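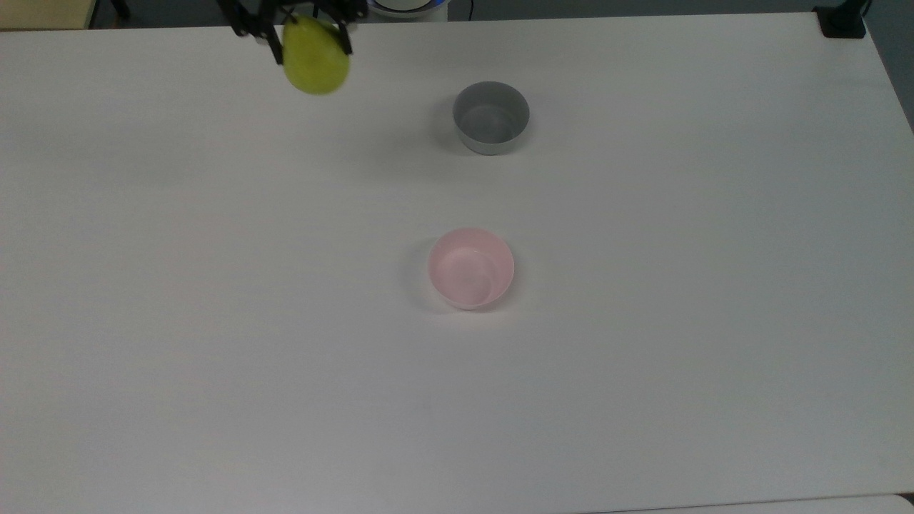 La manzana es el fruto del manzano (Malus domestica), árbol caducifolio de la familia de las rosáceas. Fruto de tipo pomo. Se cultiva en casi todas las zonas templadas, se come cruda, cocida, seca, en zumo, en sidra, en vinagre. Cientos de variedades locales, muchas sin catalogar o catalogadas dos veces con nombres distintos.

Origen

Asia Central, montañas del Tian Shan. El antepasado principal es Malus sieversii, que todavía crece silvestre en Kazajistán. De ahí hacia el oeste por las rutas comerciales, con cruces por el camino, sobre todo con Malus sylvestris, el manzano silvestre europeo. Griegos y romanos ya injertaban. A América llegó con los colonos europeos; en el hemisferio sur el cultivo comercial es bastante más reciente.

El árbol

De dos a diez metros según patrón y poda, algo más si se deja crecer libre. Hojas alternas, ovales, borde aserrado, envés con vello. Flores blancas o rosadas, cinco pétalos, en grupos; salen en primavera casi a la vez que las hojas. La mayoría de variedades no se autopoliniza bien y necesita otra distinta cerca que florezca en las mismas fechas. Polinizan sobre todo abejas y otros insectos. Heladas tardías: el riesgo principal en floración.

El fruto

La parte carnosa viene en su mayor parte del receptáculo floral, no del ovario. El corazón sí es ovario: cinco cavidades, normalmente con dos semillas cada una, a veces menos. Las semillas contienen amigdalina. Piel verde, amarilla, roja o bicolor; el rojo son antocianinas y depende de la luz y de noches frescas antes de la cosecha. Las lenticelas, esos puntitos claros de la piel, son poros para el intercambio de gases. Pulpa blanca o crema, rosada en unas pocas variedades. Al cortarla se oscurece por oxidación de los polifenoles, el limón lo retrasa.

Multiplicación

De semilla no sale igual al árbol madre, asi que se injerta. Púa en invierno, yema en verano. El patrón decide el tamaño final, la entrada en producción y parte de la resistencia a suelos pesados. Patrones enanizantes para plantación intensiva, con tutor o espaldera. Patrones francos para prados y huertos viejos: tardan más, duran mucho más.

Cultivo

Suelo profundo, drenado, pH ligeramente ácido. Necesita horas de frío en invierno para romper la dormancia, aunque hay variedades de bajo requerimiento para climas suaves. Poda de invierno para formar y renovar madera, poda en verde para dar luz. Aclareo del fruto pequeño: si no se hace, calibre menor y más tendencia a la vecería (un año mucho, el siguiente casi nada).

Plagas y enfermedades: carpocapsa, pulgón lanígero, pulgón verde, araña roja. Moteado y oídio entre los hongos. Fuego bacteriano, grave, de declaración obligatoria en muchos países. Manejo con variedades resistentes, confusión sexual, recogida de la fruta caída y tratamientos.

Cosecha y conservación

Las tempranas en verano; el grueso entre septiembre y octubre en el hemisferio norte. Para decidir la fecha se miran firmeza, azúcares y la prueba del yodo (almidón restante). Fruto climatérico, sigue madurando despues de recogido y desprende etileno, por eso acelera la maduracion de otras frutas guardadas al lado. Frío y atmósfera controlada alargan la conservación varios meses. En casa, sitio fresco y oscuro, sin golpes.

Usos

De mesa, de cocina y de sidra, aunque los grupos se solapan. Las ácidas y firmes aguantan mejor el horno. Para sidra se mezclan dulces, ácidas y amargas; los taninos dan cuerpo. También compota, orejones, gelatina (por la pectina), vinagre, destilados como el calvados. El bagazo se aprovecha como pienso o para extraer pectina.

Variedades muy difundidas: Golden Delicious, Granny Smith, Gala, Fuji, Reineta, Braeburn. Algunas se venden solo bajo marca registrada, con producción limitada por licencia.

Última actualización: septiembre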